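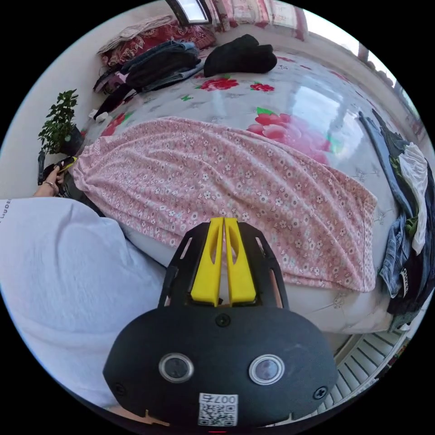
Yellow fingers and silver-ringed buttons, close up.

Shop > Sleep > Air Mattresses > Trarnard Nam

Trarnard Nam Air Mattress

The Nam weighs 417 grams with its stuff sack and a good deal more by the last climb of the day. It is 70 inches long. If you are taller than that, your heels will hang off the end, and you'll have to decide whether you are a person who minds. I am, so I put my empty pack under mine.

We've sold Trarnard mattresses since the first one, a lovely green thing that crackled like a bag of chips every time you breathed. Whole shelters hated its owners. The Nam is quieter. It still squeaks a bit if you sleep on your side and change your mind often, but your neighbors will have to find something else to bring up at breakfast.

Blowing it up takes a decent pair of lungs or the Altel pump sack (sold separately, sorry). The valve is the flat kind with two flaps, one for filling and one for dumping. Try both in your living room. Plenty of people meet the dump flap for the first time at ten at night with their face right next to it.

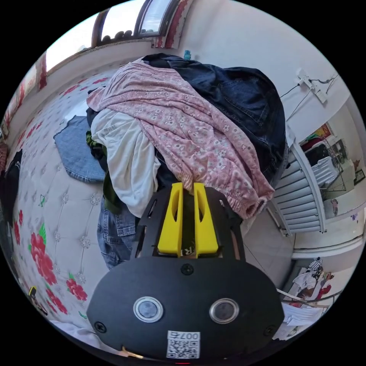
Warmth is fine for three seasons. Trarnard says four on the box and we have asked them which four. I took mine up to the Pasau hut in April, slept outside because of the snoring, and was cold from the hips down until I put my rain jacket underneath. After that I slept until the birds started, so call it a draw.

It comes in two widths, regular and wide. Get the wide if your elbows have opinions. It won't fit next to another wide in most two-person tents, so talk that over with your partner before you both order.

The patch kit has glue, patches, and a leaflet in very small type. Clean the spot, let the glue go tacky, press, then leave it alone for longer than you want to.

Returns: unused only, please. We can tell. Pine needles don't come from the factory.

Color: gray, or the other gray.

Stock checked September 2019. Questions about fit or leaks go to Keith Hollis at the shop, mornings are better.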